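Section 4: Hanging Your Framed Works on the Moteo Rail

Welcome back! By now you should have your wall rail fixed, leveled and left overnight, as we asked you to do in Section 3. If you hurried that part along (we've all done it), please go and give the rail a good firm tug before you carry on. We'll wait.

This section covers hanging framed drawings, prints and small canvases from the Moteo rail, using the cords and hooks in the gray pouch. Heavier pieces, and anything with glass taller than your shoulder, belong to Section 6.

Before you start

Have these close at hand:
The cords and hooks from the pouch
A tape measure and a soft pencil
Clean cotton gloves
A small level
A folded blanket to rest the frames on

Choose a time when the room is quiet. At our own showroom in Vambridge we like to hang before nine in the morning, when the coffee is fresh and there are no visitors to step around.

Hanging a single work

1. Lay the blanket on a table and place the frame on it, face down. Check that both D-rings are screwed in tight and sit at the same height.

2. Weigh the work if you can. A single cord on the standard rail carries up to 300 ounces, and two cords carry twice that, provided they are spaced evenly behind the frame.

3. Slip the end of the first cord into the rail at any point along its length and turn it a quarter turn until you feel it click. Do the same with the second cord, then slide the two along until they line up with the D-rings.

4. Thread a hook onto each cord from the bottom and push it up to the height you want. Most people hang too high the first time, so try a little lower than you think.

5. Lift the frame with both hands and settle one ring onto its hook, then the other. Let go slowly.

6. Set the level on top of the frame and nudge the hooks until the bubble rests in the middle. Step back to the far side of the room and have a good long look before you call it finished.

Caution: Never hang a work by its wire from a single hook on this rail. The frame will tip forward, and the hook can work its way down the cord.

Caution: Keep your fingers clear of the hook when you press the release button. It slides quickly.

Hanging a series

A series is a joy to hang, and it does take patience. Lay everything out on the floor first, in the order you have in mind, and walk past it a few times. You may find that the piece you meant for the middle is much happier at the end - trust your eye on this one.
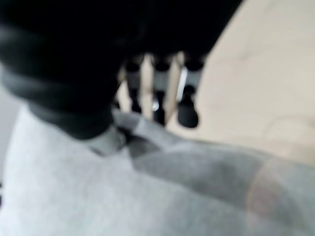
Fig. 4.2. Gripper with striped fingers.

1. Measure the full width of your series, gaps included, and mark the center on the rail in soft pencil.

2. Hang the middle work first and then move outward, one to the left and one to the right.

3. Keep the gaps the same all the way along. The spacer strip in the pouch is handy for this, and you can cut it down with household scissors.

Note: The long rail measures 3,000 mm and the short one 955 mm. If your series runs past the end of one rail, join two with coupler part 284, and keep cords a hand's width away from the join.

Note: Owners of the older Vallberg rail can use these hooks too, though the cords need the adapter described in Section 8.

Check every hook again after a week, and once more whenever you change the show.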